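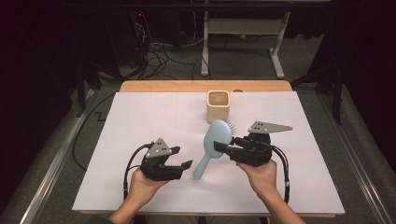 Home About Archive Letters Older posts

When I moved to Moretport I believed that my English was good. I had read novels in it, I had passed the exam that they ask for, and I could write a formal letter without opening the dictionary. Then I went to a bakery near my apartment and the woman asked me, "You all set?" I did not know what I should be set for. I said "Yes, please," and she looked at me, and I looked at her, and there was a line behind me. I went home without bread.

I tell this story because last month a reader wrote to me and asked how long it takes before a second language stops being tiring. I have thought about the letter many times since August. I cannot give her a number, but I can tell how it was for me.

The first year I was tired every evening at 4. I say evening because it felt like evening, although outside it was still full day. My job then was in the office of a small company that sold parts for heating systems, and I had to answer the phone. On the phone there is no face. In a room I can look at a mouth and at the eyebrows and guess half of the sentence, but on the phone there is only the voice, and the voice of a man who has no heat in his house in winter is not a slow one. I wrote everything down. If I did not understand a word, I wrote how it sounded and asked my colleague later. I still have this notebook. On one page there is "fernis" three times, and it means furnace.

My husband, Bảo Nghiêm, had it differently. He learned by talking and did not care about mistakes at all. He said "informations" and "childrens" to the bank manager and to the doctor, he laughed, they laughed, and they gave him what he needed. I was beside him with my correct grammar and my closed mouth. For a long time I was a little ashamed of his mistakes and also jealous of him, and it is not pleasant to feel both of these in the waiting room of a dentist.

What changed something for me was the word cards. I know that many people do not like them and there are long discussions about it on the internet. I made mine from cut paper, and I wrote on them only phrases which a real person had said to me that week. So the first card was "You all set?" and on the back I wrote what I should have answered, "I'd like a loaf of the rye." I had the rule that I must use the phrase with a stranger before the card could go in the finished box. When I stopped making them the box had 500 cards in it. Some of these phrases I have never needed again. A man at the bus stop once told me "It's raining cats and dogs," very proud, as if he had kept it for a foreigner, and I have not heard it from any person after him. 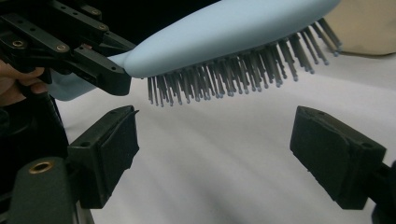

The small words were the hardest and they are hard today. On, in, at, up, off. You get on a bus but in a car. You look something up, you look after someone, you look forward to it, and a person can also look down on you, and none of this has to do with the eyes. In my language one verb does one job. I tried to learn them from a table in a textbook and could say the table perfectly, and then in the shop I said to the girl that I wanted to put off my coat. She waited politely to hear until when.

I also want to write something about jokes, as I think teachers do not talk about them enough. At home I am a funny person. My sister says that I am the funny one of the family, and my mother, who does not give compliments, has never argued with it. In English I was for many years a serious woman. I understood the joke after everyone had finished laughing, and my own joke was ready when the subject was already another one. At the office they believed I was shy. I think this was the biggest loss, bigger than the phone and the bakery. You miss the person you are when you don't have to search for words.

The first joke I made in English that worked was at a dinner with neighbors from the second floor. They were telling about their vacation in Penudville, where it rained the whole time and the hotel had given them a room next to the elevator. The wife said, "At least the elevator was nice." I said, "Yes, somebody was going up." It is not a great joke and when I see it written here it is even smaller. But it came out at the right moment, with the right little word, and four people laughed. I did not sleep well that night, I was so happy.

Reading helped too, but not the books I expected. Serious novels taught me words like "melancholy," and in the supermarket there is no use for it. Better were recipes, letters to the newspaper, and the instructions in the box of anything. I read a complete manual for a sewing machine that I do not own. In manuals they use the small words correctly and they use them again and again: turn it over, pull it out, hold it down, slide it back in. My neighbor gave me her old magazines as well, and I read the page where people complain about their sisters-in-law. From that page I learned more about tone than in any class. There is a big distance between "I was a bit surprised" and "I was surprised," and the first one is worse.

There was one class that I liked, in the evenings at the library. Our teacher had 15 students and she never corrected a sentence in the middle. She let you arrive to the end of it. Then she said it back in the normal way, as if she was only agreeing with you. I try to do this now with my niece when she speaks our language on the phone, and it is very difficult to wait.

So, to the reader who asked me. It stopped being tiring on some day that I did not notice. I know only that one evening I was washing the plates with the radio on, a program about fishing, and I understood that the lakes were low this year, and I had not been trying to listen. I don't fish. I dried my hands and called Bảo to tell him, and he asked me which lakes.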